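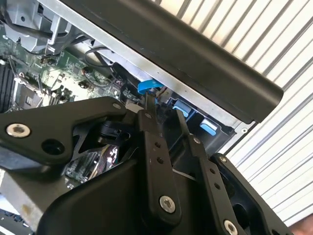

**Stitch Notes, no. 14**

March 22, 2013

Bikness dome film, update for whoever is still following. Fulldome edit is locked. Sound is not. Going to dump everything I remember before I forget it

---

For new people: it's a ride up the Iltinari cable railway, shot all-round, projected on a planetarium ceiling. Viewer sits where the driver sits. Client wants it to feel like you're leaning out of the cab

---

148 takes. Most of them unusable, sun straight into lens three on every left-hand curve. Flare goes right across the seam and Sayce just gives up and draws a gray smear

---

fix was dumb. Shoot the upper half of the line before breakfast, lower half after four. Two light directions, one grade, lots of swearing

---

Parallax. The cab window post is so close to the lenses that no stitcher on earth will line it up. Ended up painting it out of everything, then putting back a CG post. 2,000 frames of roto for a post

---

and yes I know, should have moved the rig forward. Railway said nothing outside the cab while moving. Fair enough, there's a tunnel

---

Exposure next. Tunnel mouth is the killer. Locked exposure = black hole then white hole. Auto = six lenses all breathing at diferent speeds. We ran locked, twice, once for inside and once for outside, and dissolved between the passes right at the portal

---

The dissolve is 14 frames. Tried longer, you see two sets of rails. Tried shorter, people in the test seats flinched

---

Oh and sync. Clap at the start, clap at the end, every take. Lens five drifts by the end of anything long. Never found out why. Just slid it by hand

---
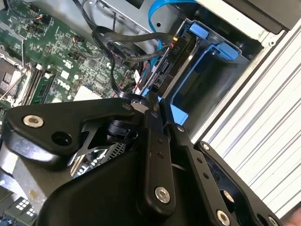
Notburga Tanner asks if we tried syncing on motion, spinning the whole rig fast at the top of the take and matching the blur. Also wants to know if the drift is the same every time, becuase then you could just retime the clip and be done

---

@Notburga no to the first, the Jikura mount doesn't rotate once it's clamped to the dash. Would have loved to. Yes to the second, kind of — same direction, different amount. Warmer cab, worse drift, that's my guess and I have no proof

---

Retiming did work on the short takes. On the long climb it made the sleepers shimmer so I went back to sliding it in pieces and hiding the joins behind catenary poles

---

Render. Dome master came out at over 2,000 files before the night it died, disk full, my own fault, had the old previews sitting on the same volume. Move your previews

---

Rendering in chunks now, one per station. If a chunk dies you lose a chunk. Should have done that from day one

---

Horizon: tilt it. A level horizon on a dome sits right at the spring line and everyone stares at the seats in front. We pitched the whole thing up a bit and the valley drops in nicely. On a flat monitor it looks broken. Ignore the monitor

---

Sound is what's left. Cable hum was recorded in stereo like idiots, now has to go round a whole room. Faking it with four copies and some delay. Sounds ok from the middle, strange by the door

---

Screening for the railway people later in March. More when the mix is done. If anyone has a decent recording of a funicular brake pls message me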